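Consumer Protection and Everyday Fraud
Handout 2: Rental deposit scams

Read this before the seminar. It is meant to make you argue, and the reading questions at the end are the ones we will start from.

What the fraud looks like

A flat is advertised online at a rent a little below what the street would normally fetch. The photographs are good. The owner replies quickly and is polite, a bit chatty even, and has moved abroad for work. Keys will come by courier once the deposit and first month have been paid. The money goes by bank transfer, the keys never come, and the flat turns out to belong to someone who has never heard of either party.

That is the textbook version. Most of the advice printed about it assumes that the victim was greedy or careless, and I would like you to be suspicious of that assumption from the start. Somebody who has viewed nine flats and lost all nine to a faster applicant is behaving quite sensibly when they pay early. The market has taught them to.

The Ollbridge case

We will use one case throughout. A tenant moving to Ollbridge paid 840 pounds to hold a two-room flat advertised by a letting service calling itself Plila. The site had a logo, a telephone number and a page of tenant reviews. Plila asked for the money in two parts: a holding fee, then a "reference check" charge. The second request came on a November evening, shortly before the first payment could have been queried with anyone at the bank.

Notice the split. A small first payment is easy to agree to, and once it has gone the second looks like the price of not losing it. You will see the same thing in fake loan offers and in parcel fee messages.
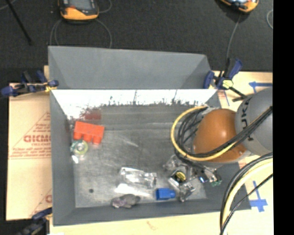

Yuto Hamada

The standard advice, and what is wrong with it

"Always view the property first." Fine, as far as it goes. But there are cases in which the fraudster has rented the flat for a few nights and shows a queue of people round it. A viewing proves that someone has a key. It does not prove they have the right to let.

"Check the reviews." Reviews on the seller's own site are written by the seller, or might as well be. The Plila reviews praised the "smooth deposit process" again and again, and I have never met a tenant who would bother to write that.

"Look for spelling mistakes." This was weak advice years ago and it is close to useless now. It also has a nasty side effect: people who find no mistakes feel they have done a check.

"Use your instincts." Whose? Instincts are exactly what the message was written to work on.

Checks that are worth the trouble

Ask for the landlord's name and compare it with the public ownership record for the address. There is normally a small charge for this. If the names differ, ask why, in writing.

Find the agent's telephone number somewhere other than the advert, and ring that one.

Search for the photographs. Copied pictures often turn up in an old sales listing for a different town.

Refuse to pay by bank transfer before a signed agreement exists. A real agent may grumble. Let them.

How much do we know?

Less than the leaflets suggest. The tenants' advice desk at Wustthorpe kept its own tally over one year and logged 474 enquiries about deposits, of which 13 were recorded as suspected fraud. You could read that as a rare crime. You could also read it as a rare report. The desk only counted people who came in, and a person who has lost a deposit and feels foolish about it may well stay at home. The form had no box for "paid, then got the money back", so those people are missing as well.

Treat any headline figure for rental fraud the same way. Ask who was counting and what they had to gain from a large number or a small one. Firms that sell identity checks to landlords are fond of large ones.

Reading questions

At what point in the Ollbridge case could the tenant reasonably have stopped?

Should the site carrying the advert bear any of the loss? Set out the argument you find less convincing, and do it properly.

Rewrite one piece of the standard advice so that it would have helped this tenant. Bring it on a single sheet.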